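Julby gripper back on the table after pad swap

2nd November

The hand-held gripper at Julby is working again after most of October on the shelf. Finger pads, mainly. The old ones had gone shiny and plates were sliding out at the slightest tilt, so Genowefa Stępień pulled both and fitted new ones from Kurketti.

Job took 37 minutes, she says, and half of that was scraping off old glue. New pads go on with a thin film, pressed for 16 minutes under a clamp, then left overnight. No solvent near the joint this time. Last time somebody used too much and it crept into the finger pivot, which had to be stripped and greased all over again.

Screws at the fingertips got checked too. One was loose. Both now snugged down by hand, no power driver, and marked in the log so the next person knows which way they were turned and when. Stępień wants that checked every 400 grips from now on, up from whenever anyone remebered.

Zeroing came after. Fingers closed on nothing, reading set, fingers opened all the way, reading set again. The first try was off and the cable turned out to be seated badly at the wrist end. Pushed it home, ran it again, fine.

Witold Grabowska, who keeps the parts cupboard, says there is one spare set of pads left and Olis has been asked for a price on more. Shukla quoted as well but the lead time was to long.

Kitchen work restarts with flat and round things first, lids and trays, then cups. Anything heavy waits until the pads have bedded in. The plan is 112 grips on the easy items, then a look at the pads under a lamp for lifting at the corners.
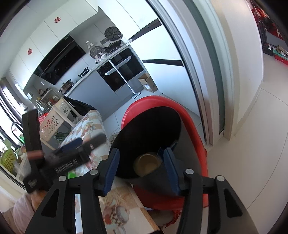 How often should the pads be cleaned?

Every morning before the first run, with a damp lint-free cloth and nothing else. Let them dry with the fingers open. If they still feel slick after that, swap them, don't scrub.

Old pads are in the bin marked Kurketti by the door, please leave them there. Stępień is sending them back so the supplier can look at the wear. The log sheet has a new column for the screws, use it.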